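About Levia Market Letter

Independent notes on stocks, funds and bonds for people who manage their own savings

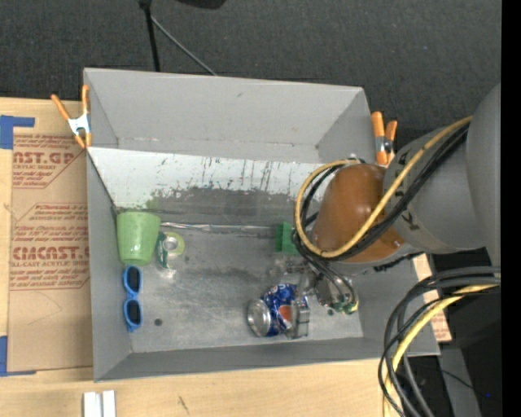
One subscriber wrote to us that she had read market news every morning for years and still could not say why her bond fund had lost money. She asked if we could explain that first and leave the forecasts for later. Her message is close to the reason Levia exists, and we still send our answer to new readers as part of the welcome issue.

Who we are

Levia is a small publisher of financial research for individual investors. We put out a weekly letter, a monthly fund review and a set of reference pages that are free to anyone. We are based in Peñalver and most of our writers work from there. The rest work from home and send in their copy by the night before publication.

We are not a broker. We do not hold client money, place trades or manage accounts. Nothing we publish is personal advice, and we can't answer questions about what you should do with a particular holding. If you need that kind of help, please talk to a licensed adviser in your state.

What we cover

The weekly letter looks at the main stock indexes, interest rates and company earnings. Each issue has one longer piece on a single subject, such as how an index decides which companies to drop, or what happens to a dividend when a company splits its shares. We try to keep the longer piece under 1,498 words. It sometimes runs over during earnings season.

The fund review is called Umura. It follows 55 exchange-traded funds and reports the same items for each one every month: cost, size, what it holds, how closely it has followed its index and how much of the portfolio has changed. We do not give stars or grades. Readers have asked for them and we have decided against it for now.

Rarno is our archive and search tool. It holds 1,717 articles, including every back issue of the weekly letter. Older pieces are left as they were published, and if a figure was wrong, a correction is added at the top with the original still in place. Paying subscribers can search the full archive. Free readers can see the reference pages and the latest issue.

How we make money

Subscriptions pay for nearly everything. We have 4,000 paying subscribers. We also license some of the Umura tables to schools and public libraries at a lower rate. We do not take payment from fund companies, and we do not run ads for funds, brokers or trading courses.

Our writers may own broad index funds. They may not buy or sell a single stock they are writing about until five trading days after the piece comes out. Any holding that touches on an article is listed at the end of it.

How we handle mistakes

Send corrections through the contact form and choose "Error in an article." Please include the title and the line you are asking about. We check the number against the original filing or the fund's own report and reply either way. Corrections to the weekly letter also go in the next issue, on the first page.

Subscriptions and contact

New subscriptions start with the next issue. You can cancel at any time from your account page, and the unused part of a yearly plan is refunded to the card you paid with. Back issues in print are no longer available.

Libraries and schools should use the group form, as prices depend on the number of readers. For permission to reprint a chart or table, tell us where it will appear and when you need it.

Page last updated 5 May 2022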